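Setting Up Your Pedestal Fan in a Big Room
Part 2 of the Canden fan guide: picking the spot, building the base, first run

Right, so you've got the box inside and cut the tape. I've put together more of these than I care to admit (I do the set-up guides for Fillia, and every sample ends up on my floor first), so I'll take you through it the way I do it at home and at work. Allow yourself a cup of tea's worth of time. You'll want a Phillips head screwdriver and a bit of clear floor.

Before you start

Lay everything out on the cardboard from the box. You should have the base, the pole, the motor head, two grilles, the blade, a bag of screws and the Bondach clip ring, which is the white plastic band that holds the grilles together. The clip ring likes to hide in the foam, so have a good dig before you ring us!

CAUTION: Leave the fan unplugged until you get to step 9. I mean it.

Choosing the spot

1. Find a flat, hard bit of floor. Timber and tile are both great. Thick carpet lets the base lean, and then you get a wobble that'll drive you mad by bedtime.

2. Keep the back of the fan 400 mm clear of any wall. It needs to draw air in from behind, and if you jam it in a corner it just grumbles at you.

3. Look out for blinds. If you've got a wall of windows with the slats down, point the fan along the glass and not straight at it. Slats rattle, and the cords can get sucked towards the rear grille.

4. Check the cord reaches a power point without crossing the walkway. Please don't run it under a rug.

Note: in rooms with a high hard ceiling, like a workshop or an old office, I tilt the head up a notch. The air comes back down more softly and your papers stay put.

Building the base

5. Turn the base upside down and push the pole through the centre hole until you feel it seat. Flip the lot over and give the pole a tug. It shouldn't budge.

6. Put in the base screws by hand first, all of them, then go round again with the screwdriver. If you do one up tight straight away the others won't line up (ask me how I know).

7. Stand the base on the floor where you want it and press down on opposite sides. Any rocking means either a screw is proud underneath or the floor's got a dip. Try turning the base a bit before you pull it apart.

Fitting the head

8. Slide the motor head onto the pole and tighten the collar. Rear grille goes on next, then the blade, then the front grille, then the clip ring. The blade nut tightens anticlockwise, so it'll feel backwards.

CAUTION: Fingers, hair and lanyards well away once the front grille is on and the power's connected.

First run

9. Plug in and start on low. Let it go for almost 90 seconds and listen. A soft whoosh is lovely. A tick usually means the clip ring isn't snapped home, so switch off, unplug and press all the way round it.

10. Step up to medium, then high. Walk round to where you'll be sitting and see if you like the breeze there. If not, move the whole fan by the pole, never by the grille, and only once it's off.

11. Switch on the swing and watch one full pass each way. Nothing should be close enough for the head to bump.

Spare base screws and feet come in the Adeleke pack, part number 2754. Order it if you've moved house and the little bag has gone walkabout. Cleaning and summer storage are in Part 3. 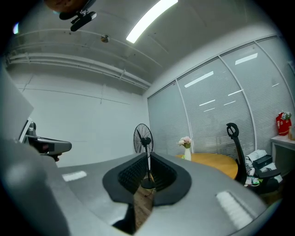
Round black fan base on a brown timber floor.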